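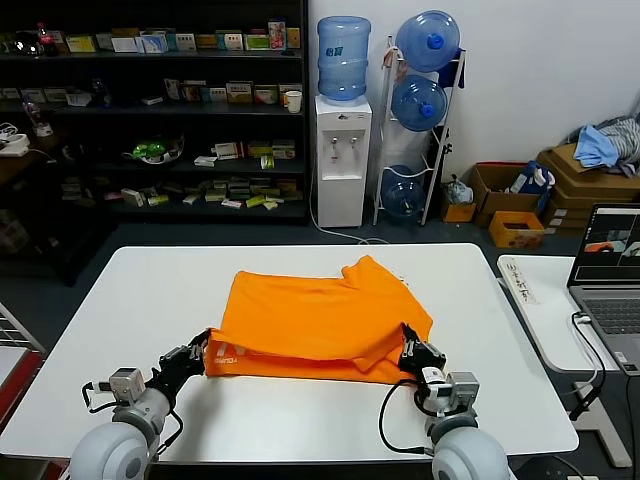

Friday, shirt folding, Norura set

Goal for the week is 200 good episodes, cotton tees only. Got through the orange one this morning, both hands on the bottom corners for the first fold. Left pinch lands fine when the hem is flat. If the hem rolls under, the fingers close on one layer and the whole thing skews - discard those, don't try to rescue.

Sleeve keeps popping up after the fold. Left it in for now. Irkex people want the final state "flat", we need to agree what flat means before anyone labels. My vote: sleeve up = partial, keep the episode, tag it.

Timing: first ones 14 s per fold, down to 10 after some practice. Faster is not better, the quick ones have jerky wrists and Minda training run hated them last time.

Changed today:
- start pose moved in 2 cm, right arm was reaching too far
- reset between episodes is now a proper crumple, not a neat drop (they were all begining the same)
- watch the wrist cables when both arms cross over

To do: light blue shirts next, check grip force on thinner fabric. Swanepoel script still drops the last few frames on save, so hold still a second before hitting stop. Back up the drive befor leaving.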